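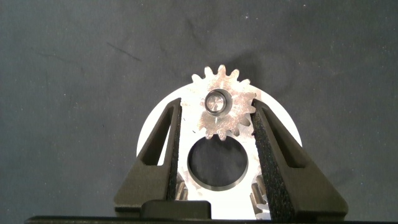 Figure 4.1. Gear and carrier plate held in the gripper, wrist view

4 Demonstrating the gear assembly task

4.1 Purpose of this section

This section sets out how an operator shows the Bremitine arm the gear assembly task, either by guiding the arm by hand or by using the Gasine remote controller. It applies to all Budaso training cells in which the standard gear set is used. Operators must have completed Section 3 (Start-up and safety checks) before proceeding.

The task consists of fitting spur gears to a white carrier plate and returning the finished assembly to the mat. One complete performance of the task, from the start position back to the start position, is referred to in this manual as a demonstration.

4.2 Preparing the work area

1. Lay the dark mat flat on the table and smooth out any folds beneath the reach of the arm.
2. Wipe both gripping pads with a dry, lint-free cloth. Replace a pad if its grainy surface has worn smooth.
3. Check that the wrist cables can follow the arm through its full range. A loop of slack must remain at the wrist when the arm is extended.
4. Place the carrier plate and the gears on the mat, within reach of the gripper. The layout should be changed between demonstrations.

CAUTION: Do not secure the wrist cables to the table or to the mat. A cable held at a fixed point may be pulled out of its connector when the wrist turns.

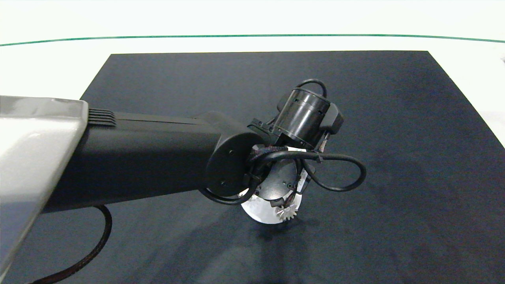
Can the layout of the parts be kept the same for every demonstration?
A fixed layout is accepted for practice only. Demonstrations recorded with a single layout will be rejected when the set is submitted, and the operator will be required to repeat them.

4.3 Showing the task by hand

Hand guidance is recommended for operators who are new to the cell. The arm supports its own weight in this mode and should move with light pressure.

1. Select HAND on the control panel and wait for the steady tone.
2. Hold the arm at the grip points marked in Section 2. Do not hold it by the fingers of the gripper or by any cable.
3. Press Record.
4. Bring the gripper down over the chosen gear with the fingers on either side of it.
5. Close the gripper using the foot switch. The pads should meet opposite sides of the toothed rim, leaving the central bore clear.
6. Raise the gear clear of the mat and pause for 2 seconds before moving towards the plate. 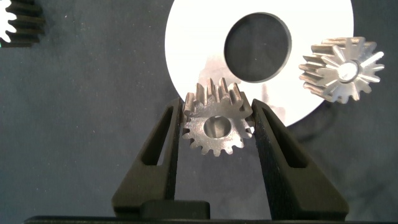
7. Line up the bore with its pin and lower the gear without force. If it meets resistance, raise it, turn the wrist slightly and try again.
8. Open the gripper, withdraw it straight upwards and repeat steps 4 to 7 for the remaining gears.
9. Return the arm to the start position and press Stop.

NOTE: A failed attempt at step 7 need not be discarded, provided that the operator corrects it within the same recording. Recordings in which a part has left the mat must be deleted.

4.4 Showing the task by remote control

1. Select REMOTE on the control panel. The arm will hold its position until the Gasine controller is lifted from its cradle.
2. Stand outside the marked floor line with a clear view of the mat.
3. Set the speed to Low for the first 30 demonstrations. Medium may be used after these have been approved.
4. Open the gripper fully before approaching any part.
5. Press Record and carry out the task in the order given in 4.3, using the trigger in place of the foot switch.
6. Watch the wrist view during the final approach. The shadow of the gripper on the mat may be used as a guide to height, but must not be relied upon alone.

CAUTION: Releasing the controller does not open the gripper. Any part being held will remain held until the trigger is operated or the cell is reset.

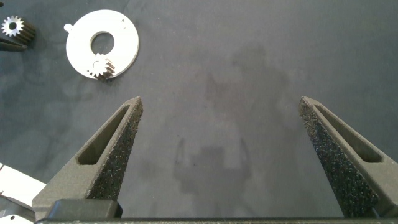 How many demonstrations are needed for a complete set?
A complete set consists of 96 accepted demonstrations. Those made by hand and those made by remote control both count towards the total, but they must be saved in separate folders.

4.5 Saving and submitting

1. Review each recording at normal speed from start to finish.
2. Mark it Accept or Reject. Rejected recordings are removed when the cell is shut down.
3. Enter the operator code and the mode used.
4. Submit the set to the Idahosa server by means of the Transfer menu.

The cell can store 3,520 recordings. Recording is disabled when this limit is reached and resumes once a transfer has been completed. For transfer faults, refer to Section 7.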